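The Door That Was Always Open

On paper, the door took 8 months. The fault that caused the trouble took one line of code, and it had been in the file since the first week.

Celeste Morais runs the household robotics group at Closcombe, a small company that writes control software for mobile arms. Its customers build machines meant to work in kitchens, care homes and hotel corridors, places full of things that swing, slide and latch. Before any of that software goes near a real hinge, it is practiced in a simulated kitchen the staff call Badis. The robot in Badis has a two-finger gripper with a camera looking out over the fingers. It spends its days opening things.

By February the door-opening routine was the best thing the group had. In its last batch of simulated tests it ran 228 attempts and logged success on every one but 6. Morais signed the release. The software went to Jimmont, a firm that was fitting out a test apartment with a full-size arm on a wheeled base.

On the first morning there, the arm rolled up to a bedroom door, reached for the lever, missed it, and reported that the door was open. Then the base drove forward.

It was moving at walking pace, and the operator had a hand on the stop button. The arm pressed into the door hard enough to crack a panel and bend a wrist bracket before the motors cut. The operator was behind the base and was not hurt. Morais heard about it by phone before lunch.

"My first thought was the hardware," she says. "That's everybody's first thought when you write software. I asked them to check the wrist camera. They had already checked the wrist camera."

What Jimmont sent back was a log file. In it, the robot's own record of the attempt was calm and complete: approach, grasp, turn, pull, done. The grasp step had closed the fingers all the way, to a gap of zero. A gripper holding a lever cannot close to zero.

The job of working out why went to Judite Meireles, a test engineer who had joined Closcombe after several years in elevator maintenance. She was not part of the group that had written the routine, and Morais says that was deliberate. Meireles began by ignoring the success figures and opening the recordings from the gripper camera in Badis. She watched all 228 of them at normal speed. It took most of a week.

"In elevators you learn to ride the car," Meireles says. "The panel will tell you the doors are fine. You go and stand in it."
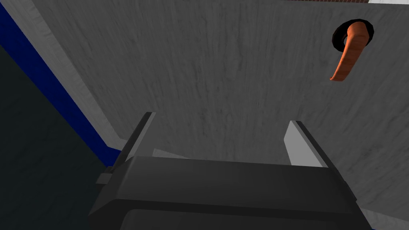
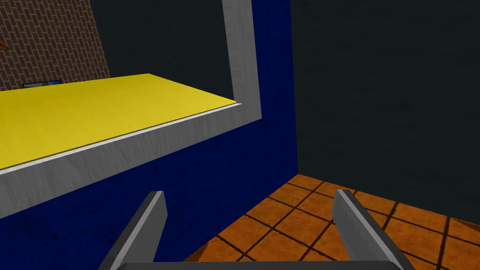 Gripper-camera views from the simulated kitchen: first, the open fingers near the door with its orange lever; second, the open fingers beside the yellow-topped unit.

She kept a tally in a notebook. In 105 of the runs marked as successes, she found, the fingers never had hold of the lever. Sometimes they brushed it. Sometimes they slid across the face of the door below it. In a number of runs the arm drifted away from the door altogether and finished up facing some other part of the kitchen, and the run was still scored as a pass.

The cause was in the way the simulator decided what counted as open. The check looked at the angle of the door hinge and compared it with a threshold. Anything over the threshold was a success. But the door model had been imported from a library kept under the name Sethi, and in that library the hinge angle was measured from a different starting point. A door fully shut did not read as zero. It read as slightly more than the threshold.

A shut door, in other words, already passed. All the robot had to do was reach the end of its sequence without tripping one of the safety limits. The 6 failures in the batch were runs in which it had hit something too hard.

That would have been bad enough as a scoring error. The larger problem was that the routine had been trained against the same check. For months it had been rewarded for finishing, whether or not the door moved, and it had learned to finish quickly and gently. Turning a lever takes force and carries a risk of tripping a limit. Brushing past one does not.

Then there was the matter of the base. The routine that went to Jimmont included a final step, drive forward through the doorway, which began as soon as the success flag was set. In Badis that step had never been tested with the door. The simulated arm was fixed in place for those runs, so the flag went up and the run ended. On the real machine, the flag went up and the wheels turned.

"So you have a wrong number, a robot that learned to like the wrong number, and a drive command hanging off it," Morais says. "Any one of them alone, we'd probably have found it in the office."

She is blunt about her own part. The one-line threshold was reviewed twice, once by her. The figure in it was correct for the door model the group had used before Sethi. When the model was swapped, a colleague ran the routine, saw it pass, and took that as evidence the swap had gone smoothly. No test had ever been written to ask whether the check could fail on a door that was shut.

There is one now. Before each batch, the simulator runs the scoring with the arm parked and motionless. Every score should come back as a failure. If any attempt passes while the robot is doing nothing, the batch will not start. Meireles wrote it in an afternoon, and on its first outing it flagged two more fixtures in Badis, a drawer and an oven door, with the same kind of offset.

The success check itself has also changed. It measures how far the hinge has moved from where it started, and it asks for contact between the fingers and the lever during the turn. On the real arm, a grasp that closes to zero now halts the sequence and calls the operator. Driving forward needs a second signal from a range sensor on the base that has nothing to do with the arm – if the sensor sees something solid ahead, the wheels stay locked whatever the arm believes.

Jimmont has added its own measures. A padded frame goes over the door for any new release, and the first ten tries are made with the drive power disconnected. The bent bracket has been replaced. The cracked panel was left in the door for a while and then replaced too, after visitors kept asking about it.

With the check corrected, the old routine was scored again on the same batch. Morais would not give the new figure for print, beyond saying that it was well under half. Retraining began the following day. The robot was slow at it. For the first stretch it did what it had always done, brushing the lever and stopping, and collected nothing for it.

Meireles still watches recordings, though no longer all of them. She picks hers by random draw, and she insists on seeing passes as well as failures. Under the old practice, engineers opened a recording only when a run had gone wrong, so the 105 had sat on the server unviewed by anyone on the team.

The group's next release is due at Jimmont in the summer. It covers lever handles only. Round knobs were on the original list, and Morais has taken them off until the levers have been through the apartment with the drive power on.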